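# Lost Property at the Kulberg Landing

*A short story* 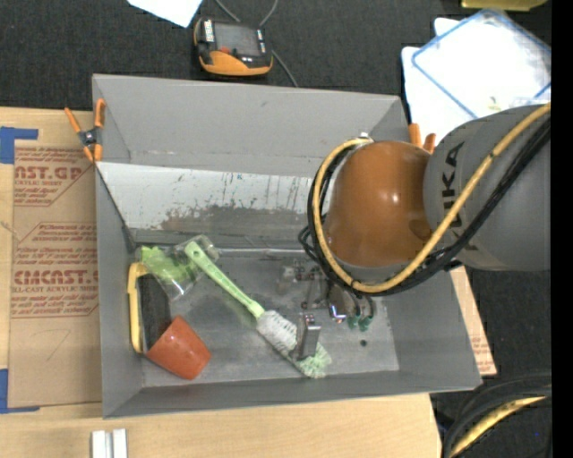

*A gray bin, open and well scuffed.*

The spring I turned nineteen, my mother got tired of seeing me on the couch and found me a job at the ferry landing in Kulberg, where my great-aunt had been running the lost property counter since before the new pier was built. It was supposed to be for the month of April, while her hip healed and she couldn't lift anything heavier than a teapot. I stayed until the leaves came down, and I still dream about that counter, usually with somebody's umbrella dripping on my shoes.

You have to picture a room about as big as a generous pantry, with a half door that opened onto the waiting hall and a window so salty you could only tell whether it was morning or evening. My great-aunt sat in the good chair. I had the stool. Everything that got left behind on the boats, going over to Cosgrove or coming back again, was carried up to us at the end of the day by whichever deckhand had lost the coin toss, and we tipped it all out and sorted it while the kettle boiled.

She had her own way of sorting, and I may as well tell you that it made no sense to me for the first two weeks. I would have put the gloves with the gloves and the books with the books, like a reasonable person. She put things together by how soon she thought they'd be missed. House keys went nearest the door, with eyeglasses and one-eared rabbits and anything that belonged in a child's bed. Then came wallets, which surprised me.

"People can do without a wallet until supper," she said. "You try doing without the rabbit."

Umbrellas went at the very back, and she was rude about them. She felt that a person who left an umbrella on a boat had made a decision.

I should say something about the crossing, for anyone who never took it. It was 40 minutes from Kulberg to Cosgrove in fair weather and anybody's guess in foul, with a stop at Prallow if there was a flag up on the Prallow dock, and in those years there generally wasn't. Prallow had one store and one hill. People there kept goats and wrote long letters, or so my great-aunt told me, and I believed her about the letters because of what happened with the tin.

It came up to us on a wet evening, in with a scarf and a bag of onions – a flat round tin of Draltadent tooth powder, the old kind with the blue lid that my grandfather used to keep by his sink. I'd have thrown it out. Half a tin of tooth powder, I mean, who would come back for that? But when I picked it up it didn't feel right for powder. It rattled, very softly, like rice.

My great-aunt held out her hand and I gave it to her. She turned it over once and then she pried the lid up with a butter knife, carefully, over a saucer.

It was full of seeds. They were small and flat and dark, and tucked in on top was a strip of paper, folded over and over, with writing in pencil that had gone silvery with handling. It said, *From the ones by the gate. Don't crowd them this time.*

There wasn't another word on it, front or back, and believe me we looked. I held it up to the lamp, and I even breathed on it, having read somewhere that this could bring up secret writing, and my great-aunt let me do it and didn't laugh until I'd finished.

"By the door?" I asked her. I meant with the keys and the rabbits.

She thought about it for a good long while, long enough that the kettle started to complain. Then she put the lid back on and set the tin on the counter itself, right beside the bell, where I had never seen her put anything but her own elbow.

Well, we waited. I asked everyone who came to the half door whether they'd lost some seeds, and I got some very strange looks from people who only wanted to know where the restroom was. One man said they might be his, and when my great-aunt asked him what they'd been in he said an envelope, so that was the end of him. A lady with a beautiful hat told us they looked like hollyhock. The deckhands said parsnip. I started carrying a single seed around in my shirt pocket to show to gardeners, and lost it, and felt just terrible about it (there must have been 300 of them in that tin, but I felt as if I'd lost a letter).

What bothered me was the "this time." I used to lie awake on it. Somebody had crowded them before. Somebody had been sent seeds from the ones by the gate once already, and had been too eager, and dumped them all in one little patch, and they'd come up spindly and pale and sorry for themselves. And the other one, the one with the gate, had heard about it and had gone out at the end of another summer with a tin and saved some more. I thought that was about the kindest scolding I'd ever read.

"You're getting attached," my great-aunt said.

I said I wasn't. I was, though, and so was she, and I know that because I came in early one morning and caught her with the lid off, stirring them with one finger to keep them from getting damp.

The trouble was that it was spring, and seeds don't keep their patience forever. The dirt was warm by then. Everyone in Kulberg had their beans in. The rule of the counter was that we held a thing for a full year, and the rule had been printed on a card and hung over the half door by somebody long before either of us, and my great-aunt had never once gone against it, even for a wheel of cheese. She looked at the card and she looked at the tin. Then she sent me down to the hardware store for a bag of soil.

We planted 4 of them. She was firm on the number. She said that four was a loan and five would be stealing, and I've never been able to find the hole in that. They went into an old roasting pan on the sill of the salty window, one in each corner, as far from each other as they could possibly get, and I wrote in the ledger, under her direction, *One tin, seeds, less four, planted out for the owner's benefit.* Then I washed the window, inside and out, for what I believe was the first time in its life. The whole harbor was out there! I'd had no idea.

Three of them came up. They were hollyhocks, so the lady with the hat was right and the deckhands had to pay her in coffee. By the middle of summer they'd been moved twice, first into buckets and then into the strip of ground beside the ticket window, and they stood there nodding at people in the line. They didn't bloom that year. Hollyhocks mostly don't, the first year, and I hadn't known that either, and I took it harder than I should have.

I had already packed for school when she came. It was the last boat of the afternoon, and the flag had been up at Prallow. An old woman in rubber boots got off with a basket on her arm and walked straight past the half door without a glance at me, and stopped by the ticket window, and bent down to look at the leaves. She put her hand flat under one of them, the way you'd lift a child's chin.

"Well, somebody gave them room," she said.

I went and got the tin. My great-aunt got up out of the good chair, hip and all, and took it from me at the door so that she could be the one to carry it over. They talked until the boat whistled and for a while after it, and the captain, who knew better than to say anything, coiled the same rope again and again. I couldn't hear a word. I stood at the counter and minded the bell, and when a man came up to ask about an umbrella I told him it was at the back and he'd have to wait.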